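Search articles Search Menu

Marietjie Naidoo spent most of September holding a plastic gripper in each hand. She leads demonstration work at Helteo, which teaches robots by having people do the job first.

"We started with remote control," she says. "You sit at a console and drive the arm. It works, but you're slow, and you get tired after 30 tries."

Now her team does the task directly, with hand-held grippers that record as they go. 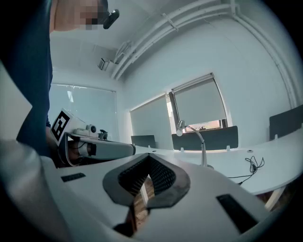 Hand-held grippers at Helteo, one with a square marker on its plate.

Folding a towel took 285 demonstrations before the robot could copy it. Putting cups on a rack took around 1,000. Naidoo says the hard part is getting people to move the way they would at home.

"New people go stiff. Alaric did his first day like he was defusing something. I threw most of it out."

She still uses remote control for heavy lifting, and for fixing mistakes once the arm is running. "If it misses the rack, I take over, put it right and let go. Those corrections are worth a lot to us."

Next on her list is zippers.

14 shares 3 comments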